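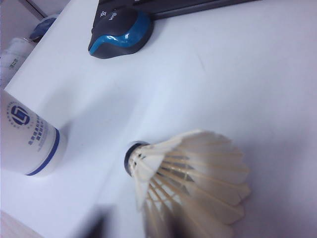

How should feather shuttles be stored between sessions?
In their tube, cap on, base down, somewhere that isn't bone dry.

2026-03-31
Bench notes, shuttle sorting

Finally got a proper go at the Adeyemi hall shuttles and I am so pleased with how much there is to learn from a box of tired feathers! Took them one at a time on the white table, which is the best surface we have for this (the old green bench hid every little split).

Method, so I do it the same way next time. Lay the shuttle on its side and roll it with one finger. Look down the quills first, then the overlaps, then turn it and look straight into the cone. Feathers that have slipped past each other get coaxed back with a fingertip. A cracked quill goes straight to the practice tin, no arguing. Base last: press with the thumb and feel for soft spots.

Tried the steaming trick on the Stultex batch. Cap off both ends, kettle, tube held over the spout for up to 60 seconds, then cap on again and leave overnight. I can't say anything about the result until they've been hit, but I love doing it – the whole corner smells like a barn.

The Ukex ones are a different story. Stiffer feathers, and the thread rows feel thicker under the nail. I want to know if that's glue or just more thread. Cut a dead one in half and see. The cross section of the base alone should be worth the mess.

Color: the creamy, slightly yellow feathers bother people at the hall, who go for the whitest ones first. I've put a few of each in a plain tube labeled 123 and will ask for opinions before saying which is which.

Humidity in the cupboard was way too low all winter. The damp sponge in a jar from October had dried to a biscuit, so that's replaced and on the list to check. Stastar tubes go on the lower shelf from now on, standing up. Lying down they roll, and the skirts at the end get squashed against the cap.

Still to do:
weigh the Stultex batch before and after steaming, on the small scale
2 more tubes from the hall to go through
find the fine thread for rewinding
wipe the scuff off the table, if it is a mark and not a scratch
ask Adeyemi if they want the practice tin back full or half full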